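Tighten the Kitchen First

The Utlow cell has one expensive arm and one play kitchen, and guess which gets the maintenance plan. I'd swap them. The arm logs its own complaints. The cabinet handle it grips suffers in silence.

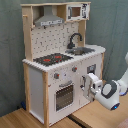 Dillness disagrees: a loose hinge is free variety, and a policy that can't cope with it deserves to fail.

Fine, but write the looseness down. We ran 353 door pulls at Utlow before anyone took a screwdriver to the hinges – and then we blamed the calibration. 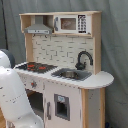

My routine takes 5 minutes. Check the handle screws, push the kitchen back to its floor marks, then home the arm. It's dull work and I recommend it to people with doctorates.

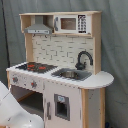
The Utlow kitchen, with the cabinet door shut.

A replacement hinge costs less than lunch. Our last joint service cost 4,000 dollars and found nothing wrong with the joint.

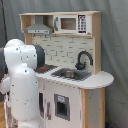 What I'd put on the checklist

Hinges, handles, floor marks. The arm can go fourth.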